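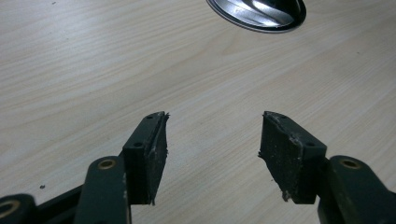
第29号 13ページ

12月
文・「しくみのページ」編集係

手に持って使うグリッパー「クラベオ(Claveo)」を調べる

ロボットの手先について、物をつかむ部分を「グリッパー」といいます。ふつうはロボットの腕の先に取りつけますが、人が手に持って動かす種類もあります。今号では、学校や科学館に向けた貸し出しキット「クラベオ」を取り上げます。キットを出しているのはウルス(Ursu)という会社です。

1 何をするための道具か

クラベオは、物をつかむ動作を記録するための道具です。人がグリッパーをにぎって物をつかむと、付属のカメラがその様子を写します。集めた記録は「ディリア(Dilia)」というソフトに読みこまれ、ロボットに動作を学ばせる材料になります。

人の手には細かい骨と筋肉があり、指は五本あります。ロボットの手先の多くは、もっと単純な形です。人が素手でつかんだ記録をそのままロボットに使うのはむずかしいので、はじめからロボットと同じ形の手先を人が持って作業します。

2 部品の名前

向かい合って物をはさむ部分を「指先パッド」といいます。写真のパッドは黒っぽい四角のブロックで、細い上面に小さな丸い穴が二つずつあいています。内側の面は黒く、ざらざらして見えます。つるつるした面では物がすべりやすいため、物に当たる面の材質は大切です。

パッドにつながる太い部品は「リンク」です。リンクの丸い端に、金色の輪がはまっています。これはブッシュ(軸受けの一種)で、真ちゅう製です。軸とリンクが直接こすれ合うと、穴がだんだん広がり、動きにがたつきが出ます。間にブッシュを入れておけば、すり減ったときにブッシュだけを交換できます。

3 開く、閉じる

クラベオの持ち手にはレバーがあります。レバーを引くとリンクが軸を中心に回り、左右のパッドが近づきます。レバーをもどすとパッドははなれます。モーターは入っていません。力を出すのは人の手です。

つかむときの手順は次のとおりです。

(1)パッドを開いたまま、つかむ物の手前で止める。
(2)物が左右のパッドのまん中に来るように向きを直す。
(3)ゆっくり前へ進め、パッドの間に物を入れる。
(4)レバーを引いてはさむ。
(5)持ち上げ、決めた場所に置いてからレバーをもどす。

写真のパッドは大きく開いていて、間には何もはさまれていません。先のほうには、銀色に光るだ円形の物が机の上にあります。

光る金属は、つかむ練習では中級の課題にしています。表面がまわりの光をはね返すため、カメラの画像では白い部分と暗い部分がまじり、形の境目がわかりにくくなることがあります。うすい物や丸みのある物では、パッドを当てる位置も問題になります。少しずれると、物がにげるように動きます。

4 使って気づいたこと

編集部では記録を379回とりました。失敗は263回目までの間に多く、その後は減りました。つかむ前に一度止まる、という手順を守るようにしたためです。失敗した記録も消さずに残し、「失敗」という印をつけて成功した記録と分けました。

よい点は、つくりが外から見えることです。リンクの動きと軸の位置を目で追えるので、てこの学習にも使えます。持ち方は右手でも左手でもかまいません。

注意したい点は、パッドの傷みです。写真を見ると、左のパッドのふちはほつれ、細かい切れはしが出ています。右のパッドも外側の層がめくれ、ぎざぎざになっています。どちらの面にも灰色のほこりがついています。リンクにも、こすれて白っぽくなったところがあります。

パッドの面がはがれると、物に当たる広さが変わります。同じ力ではさんでも、すべり方が同じになるとはかぎりません。記録をとる前に、次の点を調べてください。

・パッドの面にほこりがたまっていないか
・はがれた部分が物に引っかからないか
・左右のパッドが正しい向きについているか
・リンクがなめらかに動くか

ほこりは、かわいたやわらかいブラシで取ります。めくれた部分を手で引っぱってはいけません。さらに大きくはがれます。交換用のパッドは「バインデックス(Bindex)」という名前の箱に入っていて、左右で一組です。交換は大人といっしょに行います。

5 借りるときの決まり

貸し出しは学校、科学館、児童館が対象で、個人では借りられません。受け取りは土曜日をのぞく平日です。箱を開けたら、まず部品表と中身を照らし合わせます。足りない部品があるときは、使いはじめる前にウルスの窓口へ知らせてください。

リンクの間に指を入れないこと。レバーを引くとすき間がせまくなり、指をはさむおそれがあります。パッドを交換するときは、レバーを固定してから作業します。

ことばの説明
リンク:軸でつながれ、動きを伝える棒や板の部品。
ブッシュ:穴にはめて、軸を支える筒形の部品。
パッド:物に直接ふれる面をもつ部品。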